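Reading Fiction in Series
Handout 6: The Second Book Problem

Before class, please have finished the first volume of your chosen series and at least the opening 76 pages of the second. If you're reading the Lombardi edition of the Pukitz books, note that it prints volumes one and two back to back with no title page between them. You will know you have crossed over when everyone starts reminding each other who they are.

1. What a second book has to do

A first book can end wherever it likes. A third book, if there is one, gets to have the war or the wedding. The second book has to start over with people we already know, in a world that has already been explained, and get them into worse trouble than last time without using up the trouble that's being saved for the end. Plenty of good writers handle this by sending everyone on a long walk.

We'll use the term "bridge book" for a middle volume whose main job is moving characters from one place to another. It isn't an insult, although it will sound like one in most of your papers.

2. The recap

Readers forget. Publishers know this, and somewhere in the first two chapters you will usually find a passage written for the person who left volume one on a bus. There are a few common ways to do it.

The mirror recap: the heroine looks at herself and thinks over the past year in full sentences, including dates.

The stranger recap: a new character turns up knowing nothing and asks excellent questions. Watch how long this person survives after chapter five.

The object recap: a small thing carried over from the first book sets off the memory. A ring, a ticket stub, a charm on a bag. It's the cheapest of the methods and often the best, provided the object was in the first book to begin with. Go back and check. In the Berkano trilogy the famous brass button appears on page 304 of volume two as something the hero "had never once been without," and I have been through volume one with a pencil.

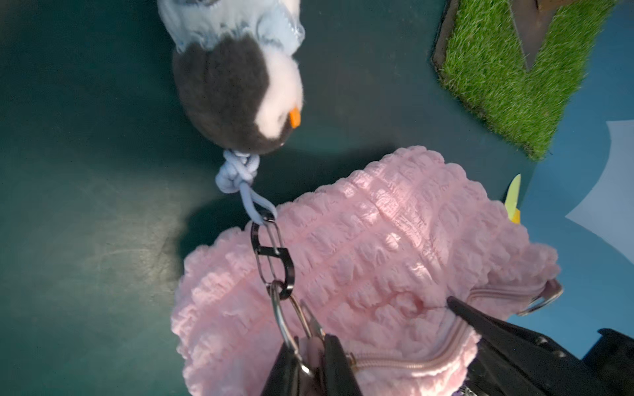 A penguin charm clipped to a pink bag.

Ask of any such object: who gave it, who has noticed it, and what would change if it were lost? If the answer to the third question is "nothing," it's decoration. Decoration is allowed. It just can't carry a chapter.

3. The crush who comes back

Young adult series are fond of bringing back a love interest who was only a rumor or a glance in the first book. The difficulty is that the reader has had a whole volume to imagine this person, and the author now has to supply dialogue. Mark the first three things the returning character says. In a surprising number of cases, one of them is "You've changed."

Compare the harbor reunion in Drellumari with the one in your own series. Drellumari gives the pair only a page together before the ferry leaves, and most of that page is about luggage. Students tend to find this either very romantic or a misprint. Come ready to argue for one or the other.
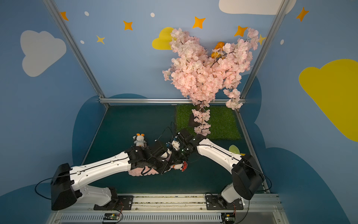 4. Endings that don't end

A cliffhanger stops in the middle of an action. A hook finishes the action and then opens a door. They get used as if they were the same word, and in this class they aren't. If the heroine is hanging from the balcony on the last line, that's a cliffhanger. If she climbs down safely and finds a letter addressed to her mother, that's a hook.

Some middle volumes do both in a single paragraph, and a few of them add a sample chapter of the next book in case you were still undecided. Sample chapters don't count toward your page total. I ask you to believe that this rule has a history.

5. Written work

Two pages, double spaced, on the recap in your second volume. Quote it, name the type, and say what a reader would miss if it were cut. You may find that the answer is very little, and you may say so, but then you still owe me the rest of the two pages.

Do not summarize the plot. I have read the back covers. Do not use the word "journey" unless somebody in the book buys a ticket.

Due Thursday, July 30, 2020, by noon. The paper is worth 100 points, ten of which are for spelling the characters' names the same way throughout. Those of you reading Pukitz have my sympathy and no extra time.

For next week: read to the end of volume two and bring a list of every promise the book has made and not kept. Leave room at the bottom of the sheet.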